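Planning an open day with a two-arm robot and kitchen items, what do visitors need?

Posted in Workshops and Demos by pettigrew_hall, 2026-03-06

We have an open day coming up in August at our training center and want to run the robot with dishes instead of the usual blocks. I went to the Binolby open day last year and liked how they did it. Visitors came through in small groups and the arms worked at an ordinary table with mugs, plates and a pan on it. I would like to copy that but I have never set one up. How long should each group get, and is it better to do one task over and over or a few different ones?

Senad Jurić

I helped on two days like this, one at Cluvari and one at our own place. We had 314 visitors at ours. Give each group ten minutes and let them stay for questions after if the next group is small.

Pick two tasks and stick to them. We used a lid task and a plate task. Leave the other things out on the table as well, people like to see a whole kitchen setup and they will ask what else it can do. A table laid like these would be plenty.

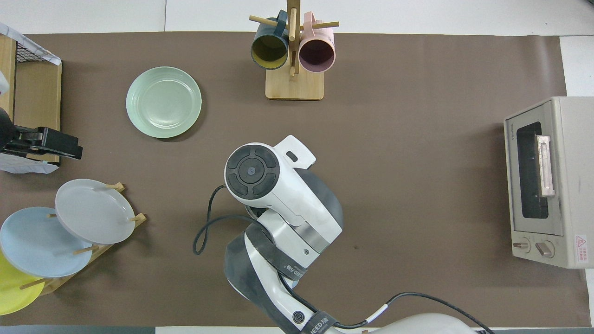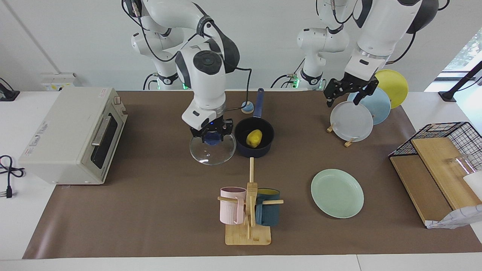

Put paper down before anything else and mark where each item starts with a pencil. Resetting between groups is the slow part, and with marks one person can do it while another talks. Tape a line on the floor for visitors and keep someone at the stop button the whole time. Have spare mugs in a box under the table.

Run the full program the evening before with the same lights on. We skipped that at Cluvari and lost the first group.

rostton_dave

just do one task. we tried four and kids got bored waiting for the changeover. also get plastic plates

M. Okell

I disagree about plastic. Ours were so light that they slid when the gripper touched them, and regular plates from a discount store worked better. Try both on your own table first.

On timing, ten minutes is fine for adults. School groups need closer to fifteen, mostly for questions. Print a short sheet with the names of the two tasks and hang it where the line forms. Check your outlets too, we ended up running an extension cord across a walkway and had to move the whole table before we could open the doors.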